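Plesgate Botanical Canvas Tote
From the Fillum everyday bags range

We get more letters about this bag than about anything else we sell, and most of them start the same way: somebody bought one for groceries and it ended up holding the knitting, or the swim things, or every marker in the house. So we've given it a page of its own, a nice long one, with the answers to the things people write in to ask. Make yourself a coffee!

The Plesgate is a soft canvas tote with a tropical print, big-hearted in its colors and very easy to live with. The leaves are monstera, the deeply slit kind, outlined in white on a pale cream ground, and next to them are hibiscus flowers in coral and salmon that look as if they were done in watercolor. A wide band of dark forest green runs down the panel with white lettering on it in a rounded, handwritten sort of script, and thin stripes in pale green and white along its side.
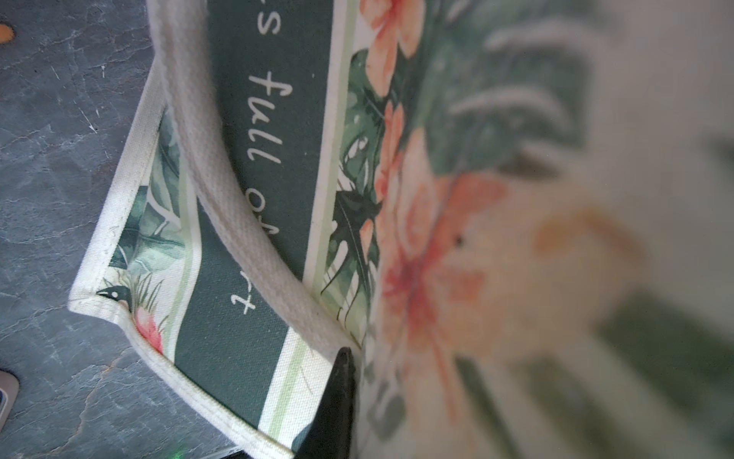 The handles

The handles are what Celeste Patrício fussed over longest when she drew up the bag for us. They're white woven cotton, thick and rounded, with a fine twill you can feel with your thumb, a little like herringbone. Her first sample had flat straps, and they were fine for a loaf of bread, but put a few library books in and you knew all about it by the time you reached the bus stop. The rounded ones sit in the hand much better. They do pick up color from new jeans if you wear the bag on your shoulder, and a dab of dish soap on a damp cloth will usually bring that out if you get to it the same evening.

The opening is finished with a folded and stitched cream hem. Pale hems show the marks of daily use, there's no way around it, and a few gray specks will turn up sooner or later. Brush them off dry first. Rubbing them with a wet cloth tends to push them in.

What to put in it

Well, anything you like, but art and school supplies are a lovely fit. The canvas is soft and will slump when you set it down, so small loose things slide to the bottom and stay there until spring. The easy fix is to bag them up first. Clear plastic zip bags are the best we've found for pens and markers, and you can see what's in each one without tipping everything out on the table. Keep the reds and pinks in one and the blues in another if you're that kind of person (I am), and leave the pencil cases until last so they ride on top.

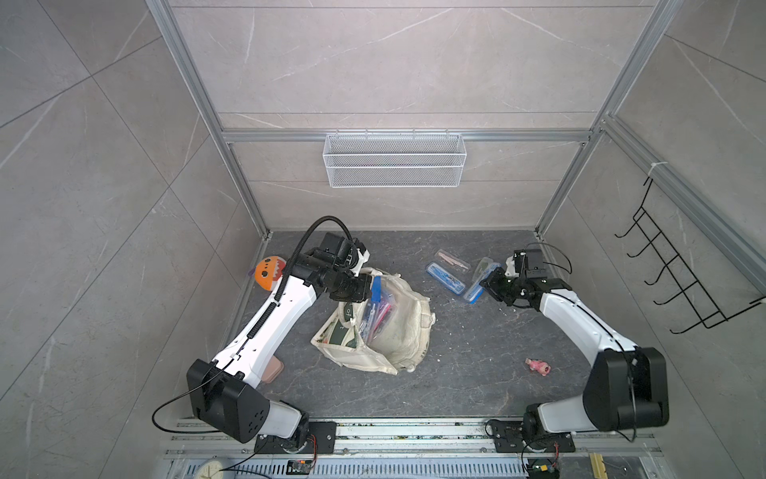
A good habit when you're loading is to open the mouth as wide as it will go and push the bottom corners out with your fist before anything goes in. Heavier bags go flat on the base, lighter ones stand up along the sides. If the fabric has been folded in a drawer it will want to crumple back along the old creases for the first few outings. That eases with use, or you can hurry it along with a warm iron on the inside.

Washing

Cold water, inside out, gentle cycle, and hang it by the hem. Please don't tumble dry it. We did that to one of ours and it came out fit for a doll. The print likes to be ironed from the back only, and the handles don't need ironing at all.

Sending a set

Schools and craft clubs often order these by the box, and we're always happy to help with that. A box holds 40 totes, and the Drendstead warehouse can usually get one out the next morning if your order reaches us before noon. We can add the zip bags too, in packs of 80, at the same time and on the same invoice. November gets busy with gift orders, so do write early if you need yours before the holidays.

Ordering details

Item: Plesgate Botanical Canvas Tote
Range: Fillum
Stock number: 337
Handles: white woven cotton
Hem: cream, folded and stitched
Box quantity: 40
Sold singly or by the box
Also in this range: Guerreiro zip pouch, stock number 76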